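手持ちグリッパーでの教示メモ(連投)

1/ Zuniaの手持ちグリッパーで卓上清掃タスクのデモを収録中。7月分の目標は300本、土曜の14時時点で86本。以下、運用メモ。 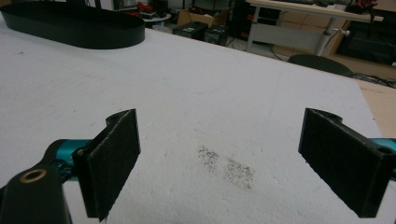 手持ちグリッパー側カメラの視点。指の間に見える暗い粒の散りが対象。

2/ タスク定義。白い天板上の粒を両指のパッドで寄せ、黒いトレイ側へ移動する。把持はほぼ使わない。指を少し開いたまま面で押す動作が主体になる。開閉幅は記録しているが、このタスクでは値の変化が小さい。

3/ 以前はTellgateの遠隔操作系で同じタスクを収録していた。リーダーアームを動かし、フォロワーが追従する構成。天板への接触力が操作者に返らないため、押しつけ過多か空振りのどちらかに寄る。1時間あたりの有効本数は20で頭打ちだった。

4/ 手持ちに変えると接触は手で分かる。その代わり、アームが取れない姿勢も記録できてしまう。手首を深くひねった軌道は逆運動学で落ちる。収録後に全軌道を再生チェックにかけ、可動範囲を外れたものは除外。86は除外後の数字。

5/ パッド内面は繊維質の黒いもの。粒が繊維に残ると次のデモの初期状態が変わるので、1本ごとに刷毛で払う。払い忘れた回は破棄。あとから映像だけで判別するのは難しい。

6/ 初期配置について。粒の塊の向きは毎回変える。斜め、横長、縦長、二か所に分割。トレイの位置も動かす。最初の収録日に配置を固定したまま進めてしまい、学習後のポリシーは塊を見ずに同じ場所を掃いた。その日の分は学習セットから外した。

7/ 天板に薄い青っぽい跡と擦れがある。対象の粒と混同するかどうかは未検証。いったん消さずに収録を続けている。評価時は跡の上に粒を置く条件と、跡だけの条件を両方入れる。

8/ 背景は片付けない方針。机、椅子、段ボール箱などが天板の向こうに映り込む。Ashworthの部屋で試したポリシーは背景を布で覆って収録したもので、布を外すと接近の途中で止まった。今回は背景込みで学習させ、部屋を変えた評価を別に取る。

9/ 手の速度。人間が普通に掃くと速すぎる。画像がぶれ、自己位置推定も飛ぶ。体感で半分の速さまで落とし、動き出しと終わりに静止を入れる。静止が長いとポリシーも止まる癖がつくため、学習前に前後を切り詰める。切り詰めはJikadtonのスクリプトで自動化した。閾値は開閉幅と並進速度の二つ。

10/ 失敗からの復帰も収録対象。粒を一部残した状態から始め、もう一度寄せ直すデモを混ぜる。遠隔操作ではこれが面倒で、ほとんど取っていなかった。比率はまだ決めていない。多すぎると、取り終えた面を何度もなぞる挙動が出る。

11/ 操作者の差。同じ指示でも、手前に引く人と奥へ押す人に分かれる。両方混ぜた小規模な学習では、中間の動作をして粒をまたいだ。現在は奥から手前に統一。押す動作のデモは別フォルダに残してある。

12/ 粒の量は秤で揃えるのをやめ、小さじですくって指で崩す方式に変更。量のばらつきは増えたが、準備の時間が短くなった。量の異なる条件を評価に入れるので、そちらで影響を見る。

13/ 実機への移行で残っている作業は、カメラと指先のオフセット再較正、天板高さの測り直し、下向きの力の上限設定。上限は遠隔操作のときの値を流用しない。パッドの厚みが違う。

14/ 次の収録は同じ天板で、トレイを右に置く条件から。300本に届いたら中間の学習を一度回し、結果はこのスレッドにつなげる。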